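Equipment Planner, Robot Cells (full time, Dultstead)

Skumura is looking for someone to take over planning and purchasing for our robot work cells. The job is based at our Dultstead site and reports to Mirsad Dimitriou, who runs lab operations. Until now the buying has been split among four engineers, and we want it in one place before the next budget round.

You will keep the equipment plan for all 10 tabletop cells. That covers arms, grippers, cameras, mounts, power supplies and spare parts, plus the small things that get used up: cable, straps, table paper, test objects. You will get quotes, compare them, place the orders and follow them until the parts are on the shelf. Any single order over $1000 goes to Mirsad for approval. Under that amount, the decision is yours.

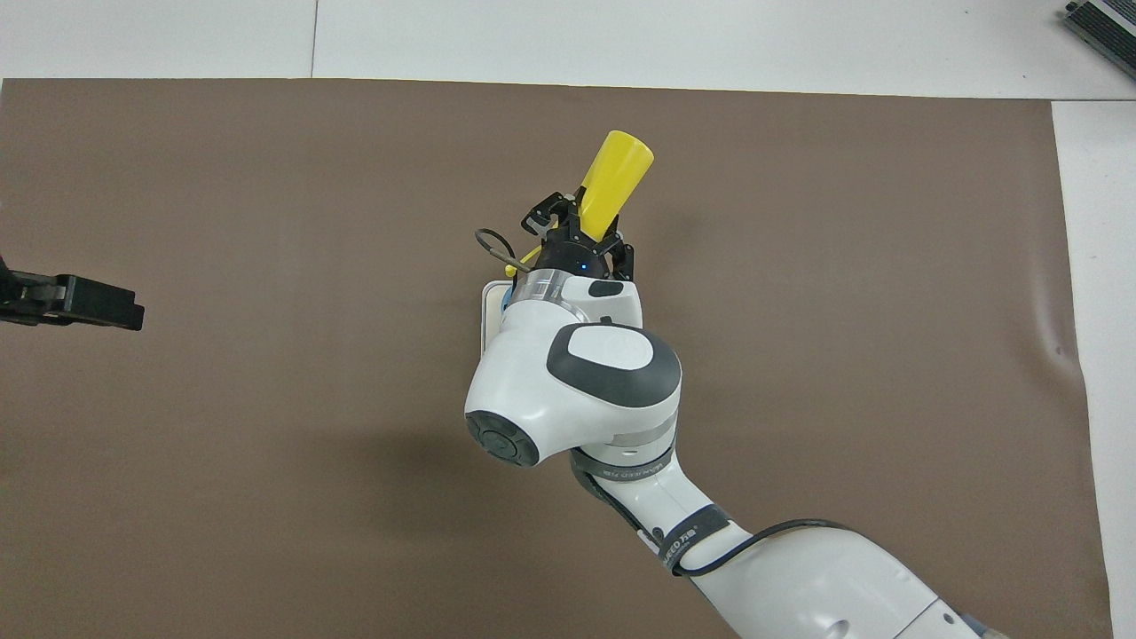

A good part of the first three months will go into the Hoarau project, which adds new cells in the back half of the lab. We need a line-by-line budget, a delivery schedule and a plan for what happens if the arms arrive before the tables do. The spare parts list has more than 200 entries and some of them are out of date. You would be expected to fix that early on.

You will also look after service contracts and keep our parts records in Grorkulora, our in-house stock system. We will train you on it.

What we ask for:
Three years or more in purchasing, lab management or production planning
Experience buying technical equipment with long lead times
Good spreadsheet skills
Able to read a data sheet and ask an engineer the right questions about payload, reach and connectors
Able to lift 40 pounds

You don't need to program robots. Some hands-on time with automation equipment is a plus, as is experience with import paperwork.

Hours are Monday through Friday, 8:30 to 5, with one day a week from home after the first month. Health and dental coverage start on your first day. The pay range will be sent to everyone we invite to a first call.

To apply, send a resume and a one-page letter to Mirsad Dimitriou through the Skumura careers page. In the letter, tell us about one equipment budget you put together and where it was off. Applications close Wed 10 April. First calls will be held the week after, followed by a half-day visit to the lab.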